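26 April 2023
Teleop bench, gingham table, second session

Right, writing this up while the coffee's still warm, because last time I left it until the evening and half of what I'd meant to put down had gone. Ieva, Bendik, this is mostly for you two. Fadime, skip to the bit on the latency setting, you'll want to argue with it.

Plan for the morning was the mixed table: throw out the household odds and ends, pick one thing per run, drive the right hand over to it, pick it up, hold it, set it down again where it came from. Left hand stays parked unless the thing really needs two. I drove first, then Bình took over after the break, and we swapped again near the end when my shoulders started complaining (the chair is too low for the headset work, I've said it before and I'll keep saying it).

First half hour was a write-off. The glove calibration had drifted overnight, or somebody had saved over it, and my thumb was coming through about a finger's width off from where I felt it was. It's a horrible sensation. You close your hand, you're sure you've got the thing, and on the other side the robot is pinching air next to it. Redid the calibration twice. The second one took, and after that the fingers followed me nicely. I've saved it under Mosport-b, please don't overwrite Mosport-b!

After that it went rather well. The pouch is still the worst object we've got. It slides, it sags, and the cap catches on whichever finger comes down second. Bình had the idea of going for the cap end on purpose and letting the rest hang, and I was snooty about it and then he did it cleanly several times running, so I've eaten my words. We should decide whether we want both ways of doing it in the set or only one. My feeling is both, but labelled, otherwise the policy will average the two and go for the middle, where neither of them works. Bendik, you had an opinion on this in the Illano work, can you dig it out?

The spoon I gave up on for today. It's so flat on the cloth that I end up scrabbling at it, and every scrabble drags the cloth with it. You can do it if you come in very shallow and hook the handle with one fingertip, but my hit rate was embarrassing and I don't want to teach anybody to scrabble. Ieva suggested propping the handle on the edge of something. Feels like cheating, but maybe for a first batch it's fine?

Boxes are where the time's best spent. The upright little ones are lovely: come over the top, fingers down along the sides, squeeze, lift. The trick is all in the approach. If I come in from the side I nudge it over, every time, so now I go high and early, stop above it, look, and only then drop. It looks slow when you play it back but the grasps are so much more consistent. Lợi watched a few and said I drive like his gran parks. Fine. His gran doesn't knock things over.

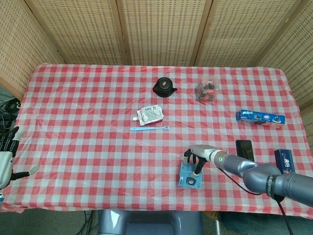
The thing I keep noticing is how much I cheat with my eyes. When I'm driving I lean in and tilt my head to see round the fingers, and of course the head view goes with me, so the recording gets this helpful little peek just before the grasp. Is that good? It's information the policy can use, if it learns to lean as well. If we fix the head at run time, it's information that simply won't be there. I did a short block at the end with my head kept as still as I could manage, and my success dropped straight away, mainly on anything where the hand covers the object. I've put those in their own folder (headstill). Would like to train on the two separately before we mix them.

Now, Fadime, latency. I turned the smoothing down. I know, I know. With the old value the arm felt like it was on elastic, and I was overshooting and then correcting, and those corrections all end up in the demonstrations as wobbles. With the smoothing at 200 ms it's a bit twitchy at the fingertips but the arm goes where I send it. Tried it at 400 as well, just to be fair to you, and both Bình and I hated it. If you've got a filter that smooths the arm and leaves the fingers alone I'd take that in a heartbeat. Happy to be the guinea pig.

Cables. The wrist one drags over the cloth whenever I work close in, and on a long reach I could feel it tugging, or thought I could, there's no force feedback so it may be all in my head. Either way I started avoiding that side of the table without meaning to, and now there's a lopsidedness in the data which has nothing to do with the task. Could we route it up along the forearm? Velcro would do. I'd also like the cloth clipped at the corners. It had crept a fair way towards me by the time we stopped, and I only spotted it from the creases.

Things on the shared log that need fixing: I forgot to press the end pedal on a couple of runs, so they've got a long tail of me chatting to Lợi with the arm hovering. Trim, don't bin, the grasps in them are good. There's also one where I dropped the object, swore, picked it up again and carried on. I'd keep that. Recoveries are gold and we've got hardly any, mostly because we all stop and restart the moment something goes wrong, out of pride I suppose. From next session let's agree: if you drop it and it's still on the table, keep going.

Count for the day: roughly 200 usable, going by the pedal log, before anyone's checked them properly. That's less than I told Bendik we'd get. The calibration ate the start and the spoon ate a good chunk of the middle.

Bình wants to try driving standing up. I'm in favour, partly for my back and partly because his reach from the chair is shorter than mine and you can see it in where his hand slows down. He's also asked if we can shift the objects between every run instead of whenever we remember, and he's right, we've been lazy about it. I'll write out a set of start positions and stick it by the keyboard.

For next time:
Clip the cloth.
Wrist cable up the forearm, whoever gets to the Velcro first.
Ask Châu about the spare gloves, the left one is going at the little finger.
Cookie box with two hands, start to finish, no one-handed heroics. It's too long to hold level by one end and I'm fed up of watching it tip.
Pouch both ways, label in the run name: cap or body.
Bendik to send the Illano notes.

Oh, and the demo that Conis want to see in July: I'd show them the little boxes and the pouch and nothing else. Please can no one promise them the spoon.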